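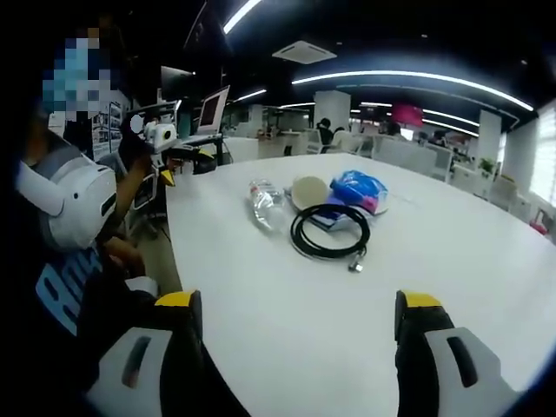

Table clearing, 15 October 2023

Clutter set for the round table: bottle on its side, beige disc, blue package, coiled black cable. Target is 10 clears without a hand on anything, 60 s limit per item.

Bottle: rigid enough to plan for, but clear plastic still gives poor depth.
Cable: the hard one. Pick by the coil, leave the connector alone. Chidiac policy has no notion of a trailing end.

My view: not ready for a real desk. Walid Hourani disagrees. Rerun with grip force down 5 percent.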